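How to Fold and Store a Quilted Baby Blanket Without Flattening It

Posted 15 June 2021 by Rhiannon Bowen

When I moved to my present apartment I had six quilted blankets and only one shelf for them. I folded them very small, pressed them down and closed the door. In April I took them out again, and every one had hard lines in the padding. Two of them I could not make nice again, also after washing. Since then I fold them in a different way, and I want to write it down for other people who have small closets.

The method is good for thin quilts with cotton outside and light padding inside. For a heavy winter comforter you need more space than I explain here.

What you need

— a clean table or a bed, bigger than the blanket when it is folded in half
— an old pillowcase, cotton
— a soft brush or a lint roller
— a box or a shelf where nothing heavy will lie on top

Before you start

Wash the blanket as the label says and dry it fully. I use the gentle program and leave it on the rack overnight, even when it feels dry after some hours. The padding keeps water longer than the cover. If you put it away a little damp, it will smell in a few weeks and you must begin again.

Step 1. Shake it and lay it down

Hold two corners and shake the blanket five or six times. Then let it fall on the table with the printed side up. Do not pull it flat yet. Go over it with the brush in one direction only, and look for loose threads along the stitching. Cut them, never pull them.

Step 2. Loosen the padding

With open hands, pat the blanket from the middle to the sides. If you feel a hard place, take it between your fingers and move it gently until it becomes soft. My Forsberg blanket needs this every time, the Nulon one almost never.

Step 3. Lift and spread

Lift the fabric a little at one place and let air come under it, then lay it down again. Take only a small pinch of the cloth. If you take a big handful, the stitches must carry all the weight and they can open. It is easier when you work at two places, one near you and one at the far side. Small puffs are what you want to see between the stitches. A dotted print is helpful here, the rows show you quickly if one part is pulled crooked. 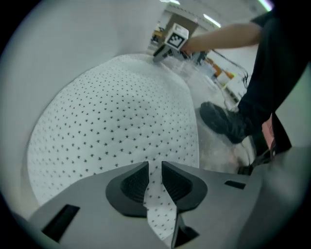
White quilted fabric with rows of tiny dark stars, pinched at the near side.

Step 4. Fold in three, then in two

Bring the left third over the middle, then the right third over it. Leave the folds round, do not press them with your hand. Now fold the long piece one time from top to bottom. If you must make it smaller, roll it loosely from the folded end.

Step 5. Put it in the pillowcase

Slide the blanket into the pillowcase and turn the open end under. Please do not use a vacuum bag. It saves space, but the padding comes out like cardboard.

Every two months I take the blankets out and fold them again with the lines in another place. With a light quilt this takes five minutes.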